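Home-made room spray: small bottles for the Barklow table

Welcome to the page of our spray afternoon. My name is Edileuza Batista and I look after this page together with Aparecida Meireles. Every spring we prepare an orange room spray for the Barklow market, and people often write to us and ask how the small bottles are made. 

We mix the spray in a big quantity first, and after this we divide it. The recipe is from Aparecida's aunt and it stands for 9 days before we use it. The colour comes from the orange peel.

Small bottles with a pink pump 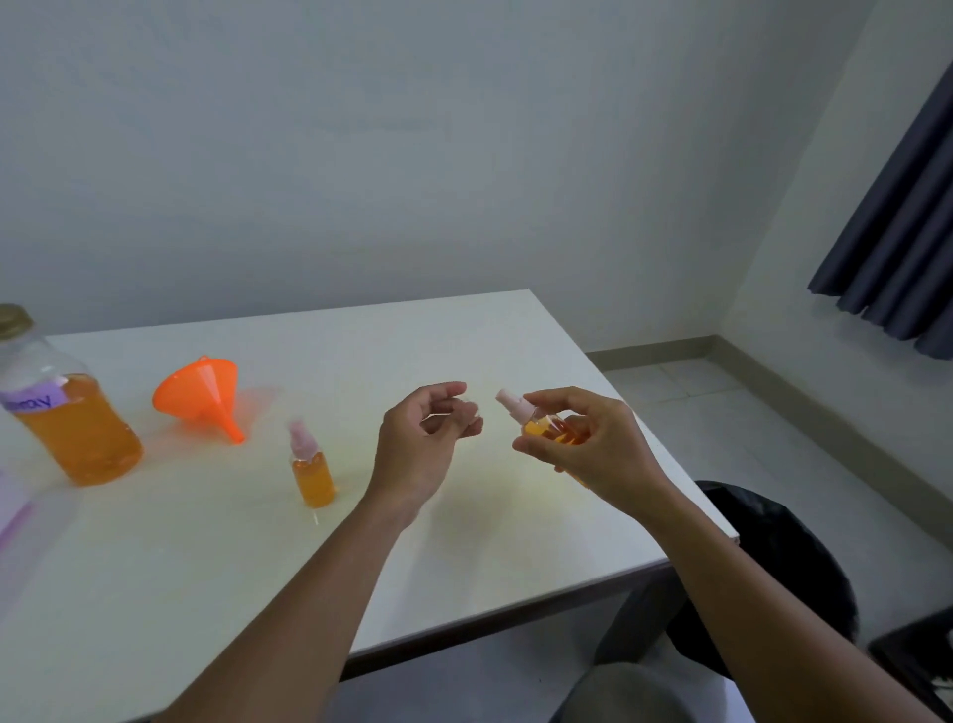
We tried larger bottles last August, but they were too heavy for a handbag and we took many of them home again. The small size is easier to sell and also easier to give as a present. Please try the pump two or three times before you use it near curtains, because the first drops can be big and the colour may leave a mark on light cloth.

Labels and pouring

For the labels we use lavender paper and a dark marker. My handwriting is not so beautiful, but it can be read. Natanael Rocha has offered to print them for us, and maybe we will accept next year.
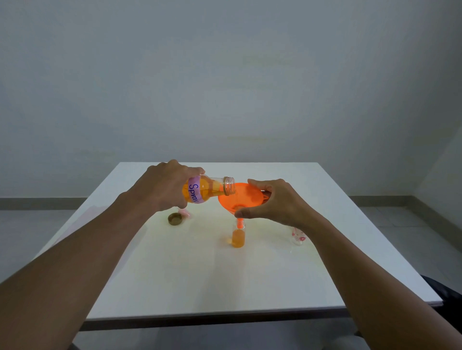 The work goes better if you pour slowly and stop before the neck. The pump has a tube which needs its own space, and a bottle that is too full will spill when you close it. Keep a cloth near you. In total we prepared about 600 ml for this market, and what is left we keep in a cupboard, away from the sun.

If you would like a bottle, you can find us at the Temba stall, next to the honey. Empty bottles are welcome back, if they are washed and have their pump.

Page updated on April 14, 2024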